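Board Maintenance: What a Wooden Cutting Surface Needs, and When to Replace It

By Wilma Tosh

A wooden cutting board is a consumable with a long service life. It absorbs water on one face, loses it through the other, takes several thousand knife strokes a year, and is expected to lie flat throughout. Most boards that get thrown out in home kitchens have failed in one of three ways: they have cupped, split along a glue line, or picked up a smell that washing does not remove. All three can be delayed by changes in handling that cost very little.

For this article I spent time with Dougal Purves, who runs the Nisbet workshop and has been resurfacing boards for restaurants and private customers for 16 years. The shop takes in pastry boards, bread boards, carving boards and the occasional full butcher block. Purves keeps a paper log of every piece. The log stood at 721 entries when I visited, and he let me read through it.

What the log shows

The most common complaint written in the first column is "rocks on counter." A board rocks when one face is wetter than the other. The wet face expands across the grain, the dry face does not, and the board curves toward the dry side. The usual source is a board left flat on a counter after washing, with its underside trapped against the surface.

Purves corrects mild cupping without tools. The board goes concave side down on a damp towel, is left overnight, and is then stood on edge until both faces feel the same to the back of the hand. If the curve returns after two attempts, he planes it.

The second complaint is staining. Stains are a smaller problem than customers believe. Beet, turmeric and berry juice color the upper fibers and fade with washing. Black marks are another matter. They form where iron from a carbon steel knife or a wet can has reacted with tannins in the wood, and they sit deeper. Purves treats them with oxalic acid in the shop and advises against trying it on a kitchen counter. For home use he suggests lemon juice and coarse salt, rubbed in with the grain and rinsed after five minutes.

"People bring me a brown patch and want it gone," he said. "I ask them if it smells. If it doesn't smell and it isn't soft, it's a brown patch."

A worn surface on its own is no reason for repair. Knife marks become a hygiene concern when they are deep enough to catch a fingernail and hold residue after scrubbing. Until then, a board that looks tired is still a working board. 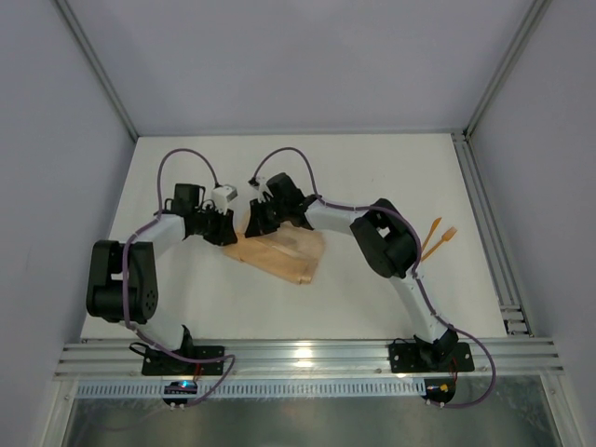 Washing and drying

Wash both faces every time, even if only one was used. This keeps the moisture level equal on the two sides, and it takes a few seconds. Use hot water, dish soap and a stiff nylon brush. Work along the grain. Rinse quickly and do not let the board stand in the sink.

Dishwashers are the leading cause of split glue lines in Purves's log. The combination of long exposure, high heat and forced drying is harder on the joint than on the wood itself. A board may come through a dozen cycles looking sound and open on the next.

After rinsing, wipe the board with a towel and stand it on a long edge with air on both sides. End grain boards should stand for a full day before they are oiled. Face grain boards dry faster, but the log contains enough entries reading "oiled too soon" to justify caution. Oil applied over damp wood slows the water on its way out, and the result is a musty smell that takes weeks to clear.

Raw meat calls for one more step. After washing, wipe the surface with a solution of one tablespoon of unscented household bleach in a gallon of water, leave it for several minutes, rinse, and dry as above. A separate board for meat is the simpler arrangement where there is space to store two.

Oil and wax

Food grade mineral oil remains the standard. It does not go rancid, it soaks in without heating, and it is sold cheaply in most pharmacies. Olive, corn and sunflower oils should be avoided because they spoil in the wood.

A new board needs several coats. Apply enough to leave the surface shiny, wait several hours, wipe off what remains, and repeat until a coat is still sitting on top the next morning. After that, once a month is adequate for a board in daily use. A few drops of water will tell you where things stand. If they bead, the board can wait. If they spread and darken the wood, it is due.

Purves finishes with Sustau, a mix of beeswax and mineral oil that comes in a 200 gram tin. It is rubbed on with a cotton rag, left 20 minutes and buffed. The wax fills small cuts and slows the loss of the oil below it. It adds nothing to a dry board, so the oil has to go in first. Brelton sells a similar product in a squeeze bottle. It is softer, easier to spread in a cold kitchen, and in my use needed renewing sooner.

Tung and linseed oils cure to a harder finish and have their supporters. They need up to several weeks to cure fully, and some hardware store versions contain driers or solvents. Anyone using them on a food surface should buy the pure oil and read the label.

Sanding

Sanding a board at home is worth doing once every year or two. Start at 80 grit if there are knife marks to remove, then 120, then 180. Between the second and third grits, dampen the surface and let it dry. The water raises loose fibers, and the last pass cuts them off. Skipping this step leaves a board that feels smooth until its first wash and furry after it.

Sand both faces by a similar amount. Removing material from only one side can release stress in the wood and produce the very cupping described earlier. Ease the edges with a few strokes of the finest paper. Sharp corners dent and chip.

A random orbital sander shortens the work, provided it is kept moving and held flat. Leave the sanded board standing for 48 hours before oiling if it was wetted at any stage.

Storage and utensils

Boards store best on edge, away from the stove and the dishwasher vent. A simple slotted rack is enough. I have used the Liletti rack since March, and its only fault is that the slots are too narrow for a thick carving board.

The tools used on a board also affect how long it lasts. Plastic utensils do little damage to wood, and plastic knives are adequate for soft fruit, cake and sandwiches. Serrated steel is the hardest on a surface, since the teeth tear fibers where a plain edge parts them. Scrape chopped food with the spine of the knife. Dragging the edge sideways dulls it and roughs up the board in the same stroke.

When to replace

Purves turns down work in a few cases. Soft spots that give under a thumbnail indicate rot. A crack running the full length of a single plank, away from any joint, will reopen after gluing. A board planed to less than half an inch will not stay flat and is better cut down for trivets.

Split glue lines can be repaired if the two faces still meet cleanly. He scrapes off the old glue, applies a waterproof wood glue rated for indirect food contact, and clamps the joint overnight. The repair is charged by the joint, and he will quote from a photograph if the customer lays a ruler next to the split.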